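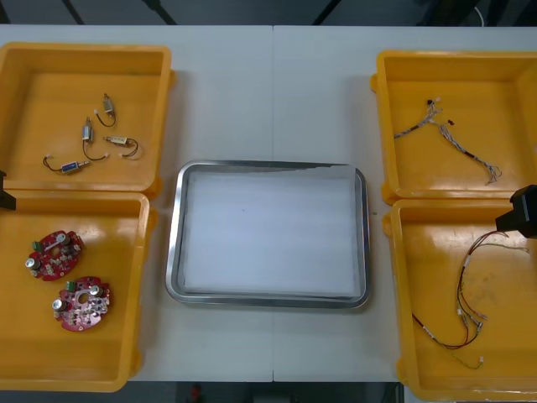
*Reading time: 4 min*

# Regional Library Systems Group - minutes, 10 January 2022

Held by video call. Chair and minutes: Zelham. Present: delegates from the Zelham, Feltau and MacBrayne branches, plus the county IT desk. Apologies received from the county purchasing office. Quorum was met.

## 1. Minutes of the previous meeting

Accepted with one correction. Under item 5, "barcode range" should read "patron ID range". The corrected copy replaces the one on the shared drive.

## 2. Open actions

- Duplicate patron records, Feltau: closed. 1,286 records merged. Records with an active hold were left alone and will be handled by hand.
- Label printer driver, MacBrayne: still open. The driver installs but the spine label template shifts down by one line after each restart. IT desk to test the older driver version.
- Closed-day calendar: closed. All three branches now load the same calendar, so due dates no longer land on a day when the return branch is shut.
- Guest Wi-Fi terms page: carried over, no progress.

## 3. Catalog move to Lukivero

The test import ran over two nights. Bibliographic records loaded without errors. Item records loaded with 13 rejects, all from the MacBrayne local history collection, where the call number field holds free text in place of a class number. MacBrayne will correct these at source and send a fresh export.

Local subject headings came across but are not indexed. The IT desk reports that this is a setting in the index profile and does not need a second import. Feltau asked for the change to be made on the test system first, with a short list of searches to compare before and after. Agreed.

Holds were discussed at length. Lukivero ranks holds by date placed, then by pickup branch. The current system ranks by date only. Zelham would prefer to keep the current order - patrons at the smaller branches have been told that the queue is strictly first come, first served. The IT desk will check whether the branch rule can be switched off. If it can't, the item comes back to this group before any notice goes to patrons.

**Decision:** go-live stays planned for February, subject to the holds question. Circulation will be frozen from close of business the evening before until the first reports have been checked.

## 4. Self-checkout stations

Feltau reported that receipts print with the wrong branch name when an item is owned elsewhere. Loan data is correct. The fault is in the receipt template, which reads the owning branch and should read the transaction branch. Low priority, but it leads to questions at the desk.

MacBrayne asked for the screen timeout to be raised from its current value. Patrons with long stacks are being logged out between items. Zelham noted that a longer timeout leaves the previous account open if a patron walks away. Compromise: the timer will restart on each scan, and the base value stays as it is. To be tried at MacBrayne only until the next meeting.

## 5. Interlibrary loan van

The route currently makes 4 stops. A proposal to add a second weekly run was not supported, as the crates are going out part full. Branches are reminded to:

1. Print the transit slip after check-in, not before.
2. Place the slip inside the front cover with the destination code showing.
3. Keep audiovisual items in a separate crate.

Two items were marked in transit for longer than a month. Both were found on the shelf at Feltau. Feltau will run the in-transit report weekly and clear anything older than 10 days.

## 6. Staff accounts

Shared desk logins will end with the move to Lukivero. Each member of staff gets an individual account with one of three permission levels: desk, cataloging, or administrator. Branches to send the IT desk a list of staff and levels. Substitute staff should be listed at desk level even if they work only a few shifts a year.

MacBrayne asked whether fine waivers could be allowed at desk level. Left open. Zelham and Feltau both limit this to supervisors at present and would want a cap on the amount.

## 7. Any other business

The public catalog page still links to the old opening hours for Zelham. To be corrected by the IT desk.

## Actions

| Action | Owner |
|---|---|
| Test older label printer driver | IT desk |
| Correct rejected item records and re-export | MacBrayne |
| Enable local subject index on test system | IT desk |
| Prepare list of comparison searches | Feltau |
| Check holds ranking rule | IT desk |
| Fix receipt template | IT desk |
| Weekly in-transit report | Feltau |
| Send staff lists and permission levels | All branches |
| Guest Wi-Fi terms page | Zelham |
| Correct opening hours link | IT desk |

Next meeting: February, by video call. Agenda items to Zelham one week ahead.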